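Prelloveo Adds Amateur MMA Tournament With Same-Night Finals Dropped and New Medical Rules

FOR IMMEDIATE RELEASE

Prelloveo, the regional mixed martial arts promotion, will hold its first amateur tournament this November at the Fatetti Center. The tournament covers two weight classes, men's bantamweight and women's strawweight, and will run over three events ending in the spring.

The promotion received 309 applications during the entry period. Sixteen fighters were accepted, eight in each division, along with two alternates per division. All of them hold a current amateur license and have at least three sanctioned bouts.

Opening round bouts take place at the November event. Semifinals follow in the winter and the two finals will be part of a professional card in the spring. No fighter will be asked to compete more than once in a night.

"We looked at doing it the old way, with everybody fighting two or three times before midnight," said Hauke Ehlers, director of competition at Prelloveo. "The coaches we talked to didn't want it and neither did our doctors. You get a final between two people who can hardly close their hands. We would rather wait a few weeks and see a proper fight."

Format and Rules

Bouts in the opening round and the semifinals are three rounds of three minutes each, with one minute between rounds. The finals are three rounds of four minutes. If the judges score a bout even after three rounds, there will be one extra round of two minutes, and the judges must then pick a winner. The extra round is scored on its own and earlier rounds do not count toward it.

Elbow strikes to the head are not allowed at any stage of the tournament. Knees to the head are not allowed in the opening round and are allowed from the semifinals on. Heel hooks and other twisting leg locks are not allowed. Straight ankle locks and kneebars are legal in all bouts. Shin guards are required in the opening round only.

Fighters will wear seven-ounce gloves made by Mikier, which is supplying gloves in all sizes for the tournament. Each fighter will be sent a pair of the same model ahead of time for training. The gloves used in competition will be handed out at the venue and collected again when the fighter leaves the cage.

A fighter who wins by knockout, technical knockout or submission in the first round earns no extra points and gets no better seed for the next stage. Semifinal pairings will be set by a draw held the morning after the opening round, and both coaches in each pairing may attend the draw or follow it by phone.

Weigh-Ins and Medical Checks

Weigh-ins will be held at 10 a.m. on the day before each event. A one-pound allowance applies in the opening round and the semifinals. There is no allowance for the finals. A fighter who misses weight has one hour to try again, and if the second attempt fails the alternate takes the place in the bracket.

Every fighter will also step on the scale on arrival at the venue on fight night. Anyone who has regained more than ten percent of body weight will be checked by a ringside doctor before being cleared. Prelloveo tested this step at two of its professional events last season and will keep it for all amateur bouts.

Blood work and an eye exam must be on file two weeks before the event. Prelloveo will pay up to $800 per fighter toward medical tests and travel over the course of the tournament. Receipts should be turned in with the fighter's license number written on each page. Payments will be made after each stage, and fighters who lose in the opening round are still covered for what they spent up to that point.

Fighters who are knocked out, or who are stopped by head strikes, are suspended for at least 45 days and may not return in the tournament as an alternate. If a winning fighter cannot be cleared for the next stage, the fighter he or she beat may step in, provided that fighter has a clean medical report. If neither can go, the spot goes to the first alternate.

"The order of replacements was the part that took us longest to write," Ehlers said. "There is always somebody with a broken toe. I wanted the list done before the first bout so that no coach has to call me at eleven at night and argue about it."

The Opening Card

The November card will have 19 bouts. Eight are tournament bouts, four in each division. The rest are single amateur bouts in other weight classes and a short professional section that closes the night. The professional main event is at welterweight and will be announced once both contracts have been signed.

The Fatetti Center will be set up for about 2000 people. The cage will be placed in the middle of the floor with seats on all sides. Upper rows at the north end will stay closed for the video platform. Families and training partners of tournament fighters will have a reserved block near the locker room entrance, and each fighter may request up to six tickets in that block at half price.

Doors open at 4 p.m. and the first amateur bout starts at 5 p.m. Tournament bouts begin after the first break. The professional section is expected to start at 9 p.m. The strawweight bouts will go first in the opening round, and the order will be switched for the semifinals.

The second event will take place at the Russo Hall, a smaller building that Prelloveo has used for its winter cards before. Seating plans for that event are still being worked out. The finals return to the Fatetti Center.

Coaches and Corners

Each fighter may have two cornermen during the opening round and three in the finals. One of them must be named as head coach on the entry form and must attend the rules meeting, which follows the weigh-in. The meeting will be held in the same room and lasts 40 minutes. Interpreters can be arranged if the coach asks when returning the form.

Corners may bring water, ice, a towel and petroleum jelly. Jelly may be put on the face only, and this will be done by the cutman assigned to that side of the cage. Energy drinks, sprays and smelling salts may not be brought to cageside. Phones must stay in the locker room.

Hand wraps will be done in the locker room with an inspector present and signed on the back of the hand once finished. Coaches who like to wrap at home with their own tape will have to do it over again at the venue with the tape provided.

Personal Gear 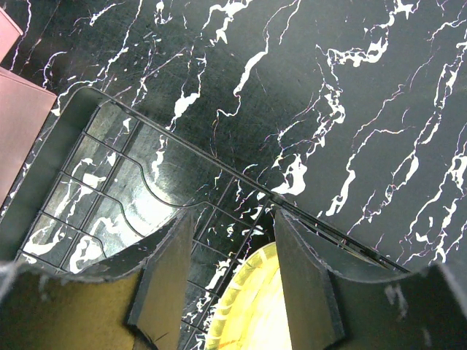
Mouthguards, groin protectors and shin guards will be inspected at the weigh-in and again on fight night, and items that are cracked, sticky or dirty will be turned away. Spare mouthguards will be sold at the gear desk, but a boil-and-bite guard made in a locker room seldom fits well. Fighters are asked to wash their gear with mild soap and cool water after every session during camp. It should then be left out in the open air. A wire dish rack on the kitchen counter, like the black one in the photo, works well for mouthguards and cups. Shin guards should be opened flat and hung up. Gear should not be stored in a closed bag overnight.

Shorts must be free of zippers, pockets and metal parts. Fighters in the red corner will wear red tape on the gloves and fighters in the blue corner will wear blue tape. Rash guards are required for women and optional for men. Gym logos are allowed on shorts and rash guards, and sponsor logos must be sent in for approval with the medical papers.

Long hair must be tied back with soft bands or braided. Contact lenses of any kind may not be worn in the cage.

What the Winners Receive

The winner of each division will be offered a professional contract with Prelloveo for three bouts. The offer stays open for one year, so a winner who wants to keep amateur status for longer can do that and sign later. The losing finalists will be invited to next season's tournament without going through the application process. No prize money is paid to amateurs at any stage.

Tickets for the November event are on sale now at the Fatetti Center box office and through the Prelloveo website. Full brackets will be posted there after the opening round draw. Requests for press seats should be sent to the Prelloveo media desk with the name of the outlet and the number of photographers.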